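Stop gluing things shut

Tried to fix a lamp Sunday. Couldn't. No screws anywhere, just a seam and a lot of glue. Over 700 words of warranty in the box and not one on how to get inside.

I'm tired of it. Give me bolts. Give me a plate I can take off with a tool from the kitchen drawer, and put back on after. Dark metal gets dusty and scratched, fine, let it.
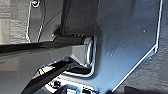
Dark plate, bright edge, a small bolt head down among the shiny bits.

People in Bolton tell me screws look cheap. Cheap compared to what? The lamp is in the trash. I had it 8 months. My old desk fan has been apart so many times I lost count and it still runs, a bit loud.
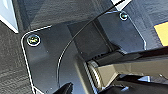
And put them where a hand can reach, thats the other half of it. A screw at the bottom of a deep hole is nearly as bad as glue. Same with cables - leave some slack, let me move the thing aside without tearing it loose.

I'd pay 24 dollars more for a lamp that opens. Would you? Write to the stores and say so. I wrote to mine in April, no anwser yet. Will try again this week.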